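Flirach: ein offener Datensatz zur Lebensdauer von Alltagskleidung

Schön, dass ihr hier gelandet seid! Flirach sammelt Pflege- und Reparaturgeschichten von Kleidungsstücken, die wirklich getragen werden: Hosen, Jacken, Pullover, Hemden, alles, was im Schrank so liegt und alle paar Tage wieder herauskommt. Pro Kleidungsstück gibt es einen Eintrag, und an jedem Eintrag hängt eine Liste von Ereignissen (gewaschen, gelüftet, geflickt, Knopf angenäht, weitergegeben, aussortiert). Daraus lässt sich erstaunlich viel ablesen, zum Beispiel, an welchen Stellen Stoffe zuerst nachgeben und wie lange eine Flickstelle hält.

Stand

Die aktuelle Fassung enthält fast 3.000 Einträge aus 62 Haushalten. Angefangen hat das Ganze als Tabelle in Andance, wo unser Reparaturtreff zu Hause ist, und inzwischen machen auch Leute aus Garrido mit. Die Einträge aus Garrido sind kürzer, dafür stehen bei den Stoffen oft ganz genaue Angaben vom Etikett. Wir haben beides so gelassen.

Aufbau

Der Datensatz besteht aus zwei Tabellen im CSV-Format, Zeichensatz UTF-8, Trennzeichen Semikolon. Dezimalzahlen stehen mit Komma, bitte beim Einlesen daran denken.

stuecke.csv
stueck_id: laufende Kennung, wird nie neu vergeben
art: Hose, Jacke, Pullover, Hemd, Rock, Sonstiges
farbe: Grundfarbe nach der Liste in farben.txt
material: Freitext, wenn möglich vom Etikett
herkunft: neu, gebraucht, geerbt, selbst genäht, unbekannt
verschluss: Reißverschluss, Knöpfe, Haken, keiner, unbekannt

ereignisse.csv
stueck_id: Verweis auf stuecke.csv
monat: nur Monat und Jahr, kein Tag
ereignis: eine der Kategorien aus ereignisarten.txt
stelle: zum Beispiel Knie, Ellbogen, Saum, Kragen, Schritt, Tasche
zustand: Note von 1 (wie neu) bis 6 (nicht mehr tragbar)
notiz: Freitext, darf leer bleiben

Die Spalte notiz ist unser heimlicher Liebling. Da stehen Sachen wie »Tasche zum dritten Mal durchgescheuert, diesmal mit Jeansstoff gefüttert« oder »Knopf vom alten Mantel genommen, passt super«. Wer mit Texten arbeitet, sollte unbedingt dort anfangen!

Wie ein Eintrag entsteht

Das Kleidungsstück wird bei Tageslicht auf eine glatte Unterlage gelegt, ein Bett oder ein großer Tisch reicht völlig. Erst kommen Art, Farbe und Material, dann werden die Nähte abgefühlt und die Innenseiten der Taschen nach außen gezogen. Etiketten bitte abschreiben, auch wenn nur noch die Hälfte lesbar ist; fehlende Buchstaben werden durch Punkte ersetzt. Für Ungeübte dauert der erste Eintrag vielleicht fünf Minuten, danach geht es spürbar flotter.

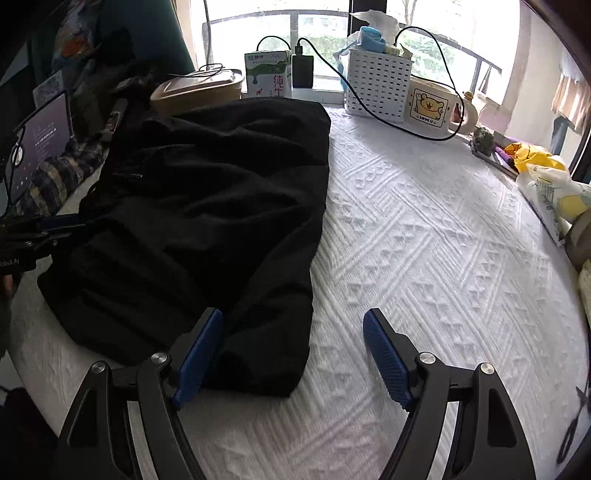
Dunkles Kleidungsstück auf dem Bett, locker zusammengelegt.

Bei dunklen Stoffen lohnt sich ein zweiter Blick. Schwarz auf Schwarz geflickte Stellen übersieht man leicht, und eine dünn gewordene Stelle zeigt sich oft erst, wenn man den Stoff gegen das Fenster hält. In Version 5 haben wir deshalb alle schwarzen und dunkelblauen Stücke noch einmal durchgesehen und etliche Zustandsnoten angepasst. Die alten Noten stehen in der Datei noten_alt.csv, falls jemand vergleichen möchte.

Prüfung der Daten

Zum Prüfen gibt es Raltier, unser kleines Skript im Ordner werkzeug. Es sucht nach doppelten Kennungen, unbekannten Kategorien und Ereignissen, die vor der Anschaffung liegen. Aufruf:

python raltier.py stuecke.csv ereignisse.csv

Warnungen sind erst einmal nur Hinweise. Ein Pullover, der nach dem Aussortieren noch einmal gewaschen wurde, kommt häufiger vor, als man denkt (meistens hat ihn dann doch jemand aus der Tüte zurückgeholt).

Bekannte Lücken

Socken und Unterwäsche fehlen ganz. Sportkleidung ist schwach vertreten, Kinderkleidung dagegen stark, weil sie so oft weitergegeben wird. Waschgänge werden im Sommer sorgfältiger eingetragen als im Winter, für Aussagen über Waschhäufigkeit taugt der Datensatz also nur mit Vorsicht. Die Note 6 wird ungern vergeben, viele hängen einfach an ihren Sachen. Zwischen 4 und 5 ist die Grenze von Haushalt zu Haushalt verschieden.

Datenschutz

Haushalte tragen nur eine Nummer. Namen und Adressen werden vor der Veröffentlichung aus den Notizen entfernt. Wer eigene Einträge zurückziehen will, schickt die Haushaltsnummer an die Adresse in kontakt.txt, und mit der nächsten Fassung sind sie draußen.

Mitmachen

Sehr gern! Neue Einträge nehmen wir als CSV oder auf dem Papierbogen aus dem Ordner vorlagen. Besonders freuen wir uns über Arbeitskleidung und über alles Selbstgenähte. Die nächste Fassung ist für April geplant, dann auch mit einer eigenen Spalte für Garnfarben.

Lizenz

CC BY 4.0 für die Daten, MIT für Raltier. Als Quelle bitte »Flirach, Reparaturtreff Andance« und die Versionsnummer angeben.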